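Paying It Back in Hours

Drurthorpe's municipal court hears most of its unpaid fine cases in August, when the town's summer rental season brings a run of parking and noise tickets. Until last year, a person who missed two payments got a warrant. Now the first step is a letter offering community service instead.

The program is called Caldeira, after the street where its office is. It credits each hour of work against the balance owed, at a rate the judge sets once a year. Last year 203 people signed up, and 17 of them dropped out and went back to a payment plan. 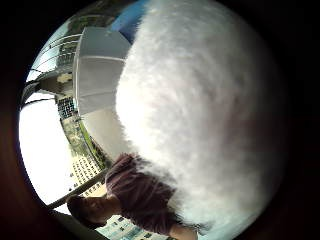
Who can apply

Anyone with a fine from the municipal court and no open felony case. Applicants fill out a two-page form and meet with a clerk, usually the same day. Work sites include the food pantry, the library and the Tromitano senior center, which takes up to 16 people at a time. People with small children can ask for evening or weekend hours.

Court costs are a separate matter. State law does not let the judge convert them to service, so a person can finish every hour and still owe money. The clerk's office now prints that on the first page of the form, in both English and Spanish.

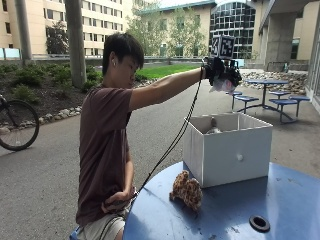 Brasuris, writing to the court from the north side of town, said the letter came as a relief but the hours were hard to fit around two jobs, and asked for six months to finish instead of three. The judge is expected to rule on longer deadlines before the next session.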